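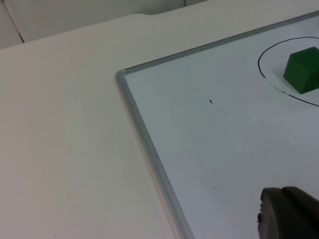
About the Varnurcombe Gripper Laboratory

The Varnurcombe Gripper Laboratory tests robot grippers, arms, wrist cameras and controllers for manufacturers and schools that must choose between them. The laboratory does not sell equipment and accepts no commission on equipment purchased after a test.

What We Test

Most of our work concerns small objects on a flat surface. A typical task asks the arm to approach a block standing inside a circle drawn in marker on a whiteboard, close on it, lift it and set it down again within the line. The task is kept plain so that differences between two grippers can be seen and measured. Each candidate is run 300 times under the same lighting, and every attempt is recorded from the wrist camera.

Clients may request a comparison of complete systems or of single parts. Finger shape and pad surface are the parts most often compared. Camera placement is also studied, as a finger that enters the view at the wrong moment can hide the object to be picked up.

Our History

The laboratory was established as a department of Rescombe Technical College and became a separate organization when outside requests exceeded what the teaching schedule could allow. It has since completed 177 comparison reports. The college remains our neighbor, and its second-year students carry out supervised test runs from August until the end of the fall term.

Staff and Facilities

A staff of 19 works in 2 halls. The first holds the fixed test tables. The second is reserved for clients who wish to bring their own arms and controllers, and is booked by the week, beginning on Monday.

Current Programs

The Ding program compares soft-padded fingers with rigid fingers on blocks, caps and small cartons. The Kosatel program examines how controllers respond when the camera signal is delayed. Results from both are sent to participating clients at the close of each test series.

Reports

Reports list failed grasps as well as successful ones, together with the settings used. A client may withhold its name from a report but may not alter the results. Requests for testing should be addressed to the laboratory office and should state the model of the arm, the type of gripper and the objects to be handled.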